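When I asked Ľubica Kollár what went wrong at Parivo in October, she laughed and said, "Which time?" But she knew the one I meant! It was the scissors handover, the job where one arm passes a sharp tool to the other, and on run 319 the gripper on the right simply didn't let go.

"The hand had closed, the gripper had been told to open, and it just sat there," she told me. "So now you've got two arms pulling on one pair of scissors." The force limit should have stopped both of them in a blink. It took 3 seconds (she made me watch the clock on her wall while she counted it out, and wow, that's long).
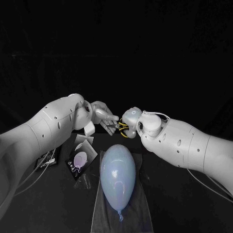
According to Giannakopoulos, the limit was fine and the trouble was in the order of the messages: the stop went to the left arm first and sat in a queue for the right one. Kollár doesn't buy all of that. "A stop shouldn't wait in line behind anything," she said, and I have to say I'm with her.

They've since wired one stop for both arms and run the handover 14 times with no jam. She still wants a new release spring, and she's still waiting on the part from Raltis.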